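The Pink Cloth

In November they gave me the room above the bakery in Malturbridge, a key with a green string, and a target of 1000 good examples before the end of February. An example was one task from start to finish. If I dropped something and picked it up calmly, it was still good. If I dropped it and said a bad word, it was also good, but the company preferred that I did not say the word.

The company was Grurkel. The system that had to learn was called Cù, which somebody told me means dog in Scottish Gaelic. I liked this. When I was a child we had a dog, and to teach her to give the paw I needed one whole winter.

My job was boxes. I held one gripper in each hand and I put lids, moved small boxes, opened them, closed them. The instructions were two pages long and said that I should work "in a natural way." I read this sentence many times. I had worked for 14 years in a packing hall in Fluvberg, and there no one had asked me to be natural. They asked me to be fast.

On the first day I was too fast. The reviewer, whom I never met, wrote me a message in the evening: "Please slow down at the moment of contact. Cù cannot see what you decide." I kept this message. I thought about it on the stairs and later in the shop, when I was taking a lemon and stopped with my fingers around it.

So I became slow. I learned to come to a box as you come to a person who is reading. First near, then a small wait, then the touch. The grippers had blue tips, and through them I began to feel things that should not be possible to feel through plastic and screws. I could feel when a side of cardboard wanted to bend. I could feel when a lid was sitting on three corners only.

The reviewer also wanted different backgrounds. A plain table was good for the first examples, but Cù was learning the table, the message said, and it must learn the box. I brought things from home. A kitchen towel, a piece of oilcloth, my winter scarf. Last I brought the pink cloth.

It had belonged to my mother. She bought it at a market and used it for everything that was not a meal: for sorting beans, for cutting patterns, for wrapping the presents. She never ironed it and I did not iron it too. When I put it on the work table I left the wrinkles where they were.

With the cloth I made my best examples, and also my worst one. It was number 261. I was holding a long white tray in the left gripper, over the small gold box, and the task was to set it down and take the next one. But my mother used to hold a lid in this way above a box, and ask me to guess what was inside. She always waited until I had said something silly. I waited too. I do not know how long.
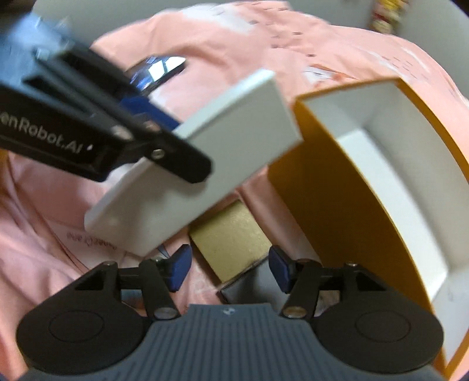
The white tray and the small gold box, on my mother's cloth.

In the evening the message came. "Example 261 has a very long pause. Was there a problem with the equipment?"

I wrote that there was no problem with the equipment. Then I removed this and wrote that I had been thinking. Then I removed that also, and wrote only: "You can delete it."

The answer was there in the morning, before I had taken off my coat. "We have kept it. The hand is very steady."

I finished in the second week of February, some days early. I returned the key, and the grippers in their foam. The cloth I folded and took home on the bus.

In spring Grurkel invited the people who had recorded examples to see Cù work. There was an arm behind a glass, a table, a pile of boxes. It was quick and a little stiff, like I was in Fluvberg. It put one lid, then another lid. A young man next to me was eating a roll and looking at his phone.

Then the arm took a long white lid and brought it over a small box, and it stopped.

"It's calculating," the young man said.

I put my hand on the glass. "Buttons," I said, in my own language, and the arm went down.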